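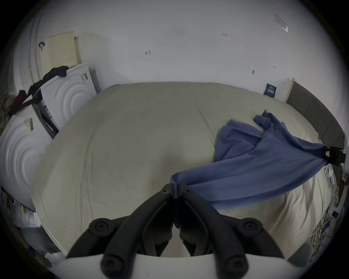
Two-gripper episodes are only useful for training if both grippers' streams agree on when things happened. When they don't, the policy learns that the left hand closes a little before the right hand has anything to hold, and you get dropped corners at run time. Cloth makes this easy to check by eye. With a blue cloth pulled tight between two grippers over a bed, as above, any motion of one gripper should show up at the other almost at once, and a time offset between the two recordings stands out. This page walks through aligning a pair of recordings with the Feltel command-line tools and writing them out as one episode that the Cukmont trainer can read.

Last updated 22 May 2019.

What you need

A pair of raw recordings, one per gripper, each with its video, its inertial log and its finger-width log. Feltel installed, with the Wieser pose package on the same machine. Enough disk space for the decoded frames, which are deleted at the end unless you ask to keep them.

Both recordings should begin with the sync gesture: open and close the fingers of both grippers together, several times, before touching the cloth. If you forgot it you can still use the slower method in step 3.

Step 1. Import the recordings

Make an empty folder for the session and run:

feltel import --left left_raw --right right_raw --out session

The importer copies the logs, reads the video headers and writes a file called session.yaml. Open that file and check that left and right are the way you meant them. Swapping them later means running everything again from this point.

Look at the frame count for each side too. They don't have to match, because one recording was always started first. A side with zero frames means the video header was not closed properly, and feltel repair will usually fix it.

Step 2. Get a rough offset from the finger widths

feltel align --signal width session

This slides one finger-width curve along the other and keeps the offset with the best match. It prints the offset in milliseconds and a score between 0 and 1. On one of our cloth sessions it printed 3950, meaning the right recording started 3950 milliseconds after the left. That is a normal value when one person starts both devices by hand.

If the score is low, plot the curves with feltel plot width. The usual cause is a finger-width log that sticks at one value because the fingers were not calibrated before recording.

Step 3. Refine with motion

Finger width is good to a frame or so. To do better, use the stretch where the cloth is tight and both grippers move together:

feltel align --signal gyro --window 2 session

The window is in seconds. Pick a longer one if your motions are slow. The tool searches only near the offset from step 2, so a bad result there carries over here.

Without a sync gesture, skip step 2 and run this command with --search full. It takes much longer and can lock on to the wrong fold if you folded the same cloth several times in a row. Check the result by hand.

Step 4. Solve the poses

wieser track session

Each video gets its own camera path, and then the two paths are placed in a shared map. The tracker needs fixed, detailed things to hold on to. Bare walls and smooth bedding give it very little, and the cloth gives it points that move, so turn on the cloth mask:

wieser track --mask cloth session

The mask drops features on anything that deforms between frames. It will sometimes drop a patch of the bedding as well – this does no harm as long as the rest of the room is in view.

When the run finishes, read the report. You want both paths marked as joined. If one of them says "separate map", the two cameras did not see enough of the same room, and the session can't be used for two-handed training.

Step 5. Check by eye

feltel view session

The viewer plays both videos side by side with the offset applied. Step through to a moment when a slack cloth goes tight. The folds should straighten in both videos on the same frame. If one lags, nudge the offset with the arrow keys and press S to save. I check one moment near the start and another near the end, which also catches clock drift.

If the start lines up and the end does not, rerun step 3 with --drift on.

Step 6. Export

feltel export --format cukmont --name episode_123 session

The output folder holds the frames, the poses of both grippers in the shared map, the finger widths and a small index file. All streams are resampled to the left video's timestamps. To use the right video's instead, add --clock right.

Known problems

Export fails with "width out of range": the finger calibration is missing from session.yaml. Copy the block from another session made with the same grippers.

The poses jump when the cloth covers most of one view: run the tracker again with --bridge imu, which fills short gaps from the inertial log. Long gaps should be cut with feltel trim.

The viewer shows a black right panel: update to the current Feltel build. Older ones can't read the right video while the tracker has it open.

The scripts for running all six steps over a folder of sessions are in the Pastgate repository, under tools/batch.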